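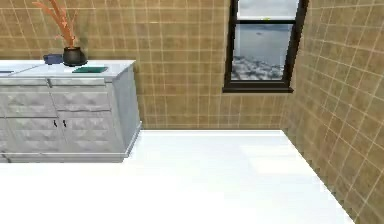
White sideboard with a dark vase and dried branches

Renting a Furnished Apartment at Gough House: Common Questions

How long is the shortest lease?
It is 4 months. Longer leases can start on any day, but please write to Jummai Briggs before you book a moving van.

How much is the deposit?
The deposit is $300. We send it back by bank transfer after the final visit, when you give us the keys and your new address.

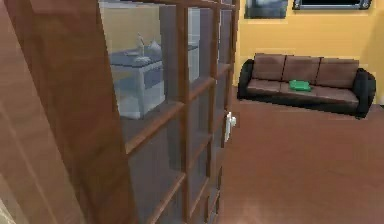
Wooden door with glass panes, partly open

Can I paint the walls?
You may paint with written permission. Please do not put nails in tile. For heavy pictures, ask Spyros Moschos in the office - he keeps the correct hooks.

May I bring my own furniture?
Yes, but our pieces must stay in the apartment. We have no storage room in the building. 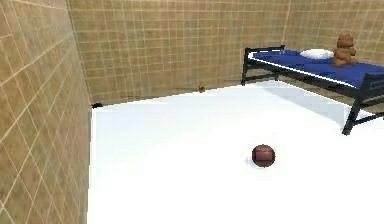 Children are welcome, and we ask only that ball games stop at 9 in the evening. The neighbors downstairs can hear more than you expect.

Who do I call if the heating stops?
Call the office, extension 97. At night the same number goes to the person on duty.

Is the internet included?
Yes, from April it is part of the rent.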